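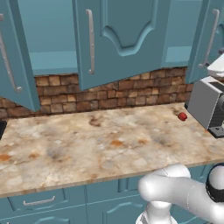
Last modified: February, 5:21 p.m.

Danora Inland Terminal opens its second rail track

I've been waiting to write this one for a while! The second rail track at our Danora terminal is open, and the first train rolled in from the port of Kurkum on Sunday, a little before lunch. I was standing by the gate with my phone out like everybody else.

If you ship with Flotari, you know how it used to go. One track meant one train at a time, and if yours was second in line, your boxes sat outside the fence until the first was unloaded (I've taken plenty of your calls about that, believe me). Now we can work two trains side by side, and trucks get their own lane on the east side.

Some numbers, for those who like them. The new track is 1088 feet long and takes 21 railcars. Last year we handled 2606 containers at Danora, nearly all of them from Kurkum, and we're planning for a good deal more this year. Train service goes up to five departures a week, with the timetable on our bookings page.

The ground work and the track were done by Kovalchuk, the same contractor that paved our container yard. They worked through a pretty miserable winter and kept the old track running the whole time – I still don't quite know how.

What changes for customers? Not much on paper. Your booking numbers and rates stay as they are, and customs paperwork still goes through the front office. Truck drivers should use the east gate from now on, and please tell them to have the release code ready before they pull up.

Reporters who'd like to visit the terminal can write to the Flotari press desk. Bring boots – the east side is still muddy.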